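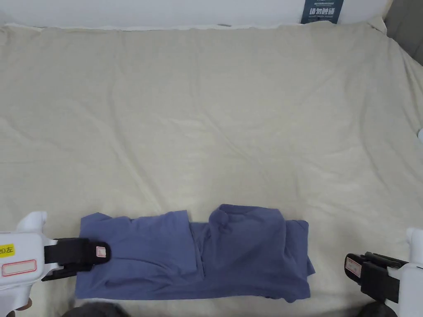 Plomham, April

Hi Khadija,

You asked for something short on how the folding work is going, and I'm afraid short has never been my strong point, so get yourself a coffee first!

The big news is that T-shirts are nearly there. When I wrote last time we were still arguing over which fold to settle on (Dasten likes a square, the Gondville shelves want something longer and flatter) and I'm happy to say the argument is over. We're going with the long fold for everything that goes to Gondville, laid sideways on the cloth, and squares for the rest. The blue-gray shirts are what we practice on. I like that color for it, you can see every crease, whereas on black you only find out when it's on the shelf.

The neckline is still my headache. The body of the shirt goes down flat easily enough, but the collar end wants to sit up higher than the rest, and once you stack a few of them the whole pile leans over. We've tried turning the collar under at the start and we've tried leaving it for last. Last is better, I think, though I'd like another couple of weeks before I swear to it.

Now, the cloth. I know the cream cloth was my idea and I still stand by it, shirts don't slide around on it the way they did on the bare top. But it wrinkles like you wouldn't believe, and a wrinkle underneath can end up looking like a wrinkle in the shirt. I'd love to try a heavier one. Espinoza quoted me 26 dollars a piece and I'd want two, so one can be in the wash. Is that something I can just go ahead and order, or does it need your signature?

On money generally, we've spent 845 dollars of this round so far. Most of that was shirts, then the table, then a silly amount on lint rollers (sorry). I still owe you the receipt for the table and I promise it's coming, it's in a folder with my name on it somewhere.

As for quantities, we have 19 shirts in regular use and 11 put aside that have stretched too much at the hem to fold evenly. I don't want to throw those out yet. They'd be good for the long-sleeve trials if we cut the budget there, or for rags if we don't.

What hasn't moved is pants. I said April and it's not going to be April. Every pair we were sent has a different waistband and I'd rather finish the shirts properly than start a second thing badly. Could we call it May and see?

Also, the Dasten people would like to come by one afternoon, any time after two. I said yes, but tell me if you want to be there for it and I'll shift things. And if you have any old T-shirts at home, mediums especially, bring them along!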